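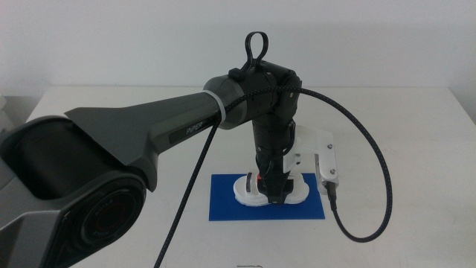 Lendo Opens Work Room With White Tables and Blue Mats

The lending shop Lendo in Gratau has opened its new work room behind the main counter. Members can now sit down at a proper table to try a borrowed tool, mend something small or finish a craft project before they go home. The room was used for storage until January.

The walls are painted white and the tabletops are white too. On the tables the members will find blue mats, which mark the place where the work should be done. The mats are a strong cobalt blue, and this was the subject of a rather long discussion before the order was sent.

"I wanted gray at first," says Kanako Ishida, who planned the room. "Then we tried a blue one on the white table and put some small parts on it, and everybody could find the parts again very fast. On the white surface I had lost the same parts two times in one evening."

The tables and mats came from the local firm Griltero and cost 2,845 dollars together with delivery. Most of the money was collected at the autumn sale, where members sold used books, lamps and kitchen things. The remaining 600 dollars came from the shop's own savings. The paint was already in the cellar from an earlier project, so it is not included in this sum.

Lendo has at the moment 435 members. In the past they had to test their borrowed things on the counter, between the people who were returning other things. It was crowded, and in the last year there were several complaints about scratches. Bendik Sæther works at the counter in the afternoons and is glad for the change.

"A man was gluing a chair leg next to my cash box," he says. "He was very polite, but I could not close the box."

Rules for the tables

The rules of the room are short. Cutting and gluing must be done on a mat and never on the bare tabletop. The mats stay flat, they are not folded or rolled up, and they do not leave the room. Who uses paint or oil must put paper over the mat first. After the work the table is wiped with a damp cloth and the mat is put back straight.

A member can keep a table for 2 hours. When no other person is waiting, it is allowed to stay longer. Tables can be reserved at the counter or by telephone, but not yet on the website. Fares Obeidat, who takes care of the website, hopes to have the reservation page ready before summer. He asks members not to send reservations through the contact form, as these messages are read only in the evening.

Sewing evening comes back

With the new room also the sewing evening returns, after a long pause. It will be led by Melahat Dursun, as before. She starts at 6 p.m. with simple repairs such as hems, buttons and torn pockets, and later in the evening people can work on their own pieces. Members should bring their own thread and fabric. Scissors can be borrowed for free.

Dursun asked for one thing when the room was planned, that the wall behind the table should stay plain. "When I thread a needle I hold it up against the wall," she explains. "With posters and shelves behind it I see nothing."

Food is not permitted at the tables. Coffee and pastry can be bought across the street at Tatlı, where members of Lendo get a small discount when they show their card. Selim Aksoy, the owner of the café, has promised to stay open until the end of the sewing evening.

The work room is open during the normal hours of the shop, from 10 a.m. to 7 p.m. The entrance is through the shop, and the back door stays closed because of the neighbors. Members who would like to show others a craft or a repair can leave their name at the counter.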